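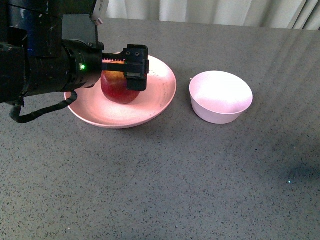
Red apples going soft in the fruit dish, what am I doing wrong?

posted by lanside_kitchen

Shallow pink dish, gray speckled table, one apple on it at the moment. Rest of the bag is in the pantry. I like having fruit out where people will grab it but every apple I put out goes mealy inside of a week. Skin still looks fine, shiny, red, a bit of yellow at the top. Then you bite it and its like wet sand.

Bought at the Alville market, they were crisp the day I got them. Table gets sun from maybe 2 pm on. Do I need a deeper bowl? A lid?? Or just quit and put them all in the fridge. Don't want to, nobody in this house opens the fruit drawer.

ghita_orchardside
577 helpful votes

Bowl is not the problem. Warmth is. Apples keep ripening after picking and they do it a lot faster on a table than in a fridge. Afternoon sun makes it worse.

What I do:
Whole bag in the crisper drawer, in a plastic bag with a few holes poked in it.
Take out what will get eaten in a day or two, no more.
Keep bananas well away from them. Same goes for avocados you don't want ripening yet.
Don't wash until you eat. Water sitting in the stem end is asking for rot.

Shallow dish is fine btw, I like it better than a deep one. Fruit in a single layer so you see the bad spot before it spreads. Deep bowls, theres always one brown thing at the bottom.

Also depends on the kind. Red Delicious goes mealy if you look at it wrong. Fuji and Pink Lady hold up much longer. Ask at the stall what you're getting, and when it was picked. If they've been in storage since fall and it's April now, they won't last on a table no matter what you do.

Mealy ones are still OK for sauce. Peel, chop, splash of water, low heat, lid on. Cinnamon if you want.

Akurholm22

fridge. just fridge. my grandmother kept hers in the cellar wrapped in newspaper and they lasted till spring but who has a cellar

lanside_kitchen

Thanks both. Pantry shares a wall with the oven so thats probly half of it. Moving the bag to the fridge tonight and the dish to the other end of the table, out of the sun. No idea what kind they are, will ask next time. Sauce tomorrow with the soft ones I guess.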